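Planning and Budget for a First Robot Arm Cell – Frequently Asked Questions

Tudura equipment advice, last revised July 2024

We wrote these answers for small workshops, schools and training rooms which want to buy one arm and do not have an automation department. The questions came to us by mail and at our open evenings in Skundotville. If your question is missing, please write to Thảo Phí at the planning desk.

What should I buy first, the arm or the gripper?

Neither. Please first write down what the arm must pick up, how heavy it is, and how far it has to travel. After that choose the gripper, then the arm. Many buyers do it in the opposite order, and then they pay for an adapter plate and a second gripper in the same year.

How much should I keep apart from the price of the arm?

For a simple pick-and-place cell with one table, we advise to keep around 3,000 dollars for the small things: the table, the mounting plate, cables, fixtures and a set of practice parts. Delivery and training are separate lines. Please do not put them together under "other", for this line is always the first to be cut.

Can I test my plan before I order anything?

Yes, and we recommend it strongly. A simulated cell costs mostly working hours, and you can change the table in an afternoon. 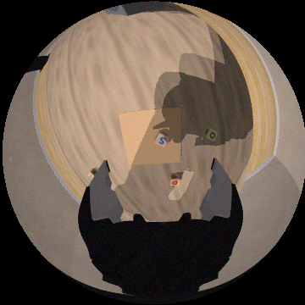 Table shape is the item that our clients change most often after simulation. On the drawing a round top looks generous, but the useful part is only where the arm reaches comfortably and where the gripper can come down with its fingers open. Small parts make this visible very early. With lettered cubes spread over a round wooden top, one between the open fingers and another far out near the left rim, you start to ask how much of the surface you will really use – and this is a better question before the purchase order than after it. Try your parts at the outer positions too, and write down every position that you had to give up.

Do I need a wrist camera in the first budget?

If your parts always arrive in a fixed nest, you can wait. If they lie freely and turned in different directions, put the camera in the first budget, together with a lamp. Shadows from the arm itself are a real cost item: a lamp added later needs its own stand, its own cable and sometimes a new risk check.

How many practice parts should we order?

Order two sets. The second one stays in the box until the first is worn or lost. Wooden or plastic cubes are sufficient for the beginning, and you don't need the real product for the first month.

Is it worth to pay for a simulation of the whole room?

For a single table, usually a partial one is enough: the floor area, the table, the arm, and anything with which the elbow could collide. We ask clients to look from high above at least once, as the view from the gripper tells little about the rest of the arm.
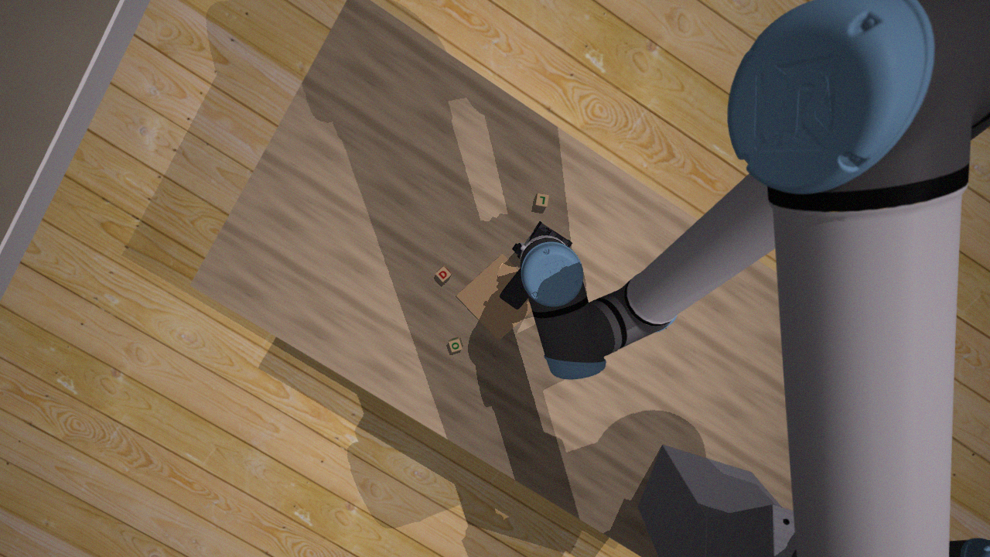 Rajput wrote to us that their team had skipped this step and bought the table first. The arm could reach every part, they said, but the elbow needed space exactly where they had planned the operator's shelf, and moving the shelf meant a new cable channel. Their advice to other buyers is to reserve the space behind and beside the arm in the floor plan, and to put a price on it like on any other equipment.

How long does delivery take?

Ask each supplier for the date in writing. For planning purposes we count four months from order to first supervised run. If you want to start in October, the order should be out before the summer holidays.

Should we lease or buy?

Leasing is good when you are not sure about the size of the arm. Compare the total sum, including the return transport. Our Grollow worksheet has one column for each option and a field for the residual value; it is free, and we send it by mail on request.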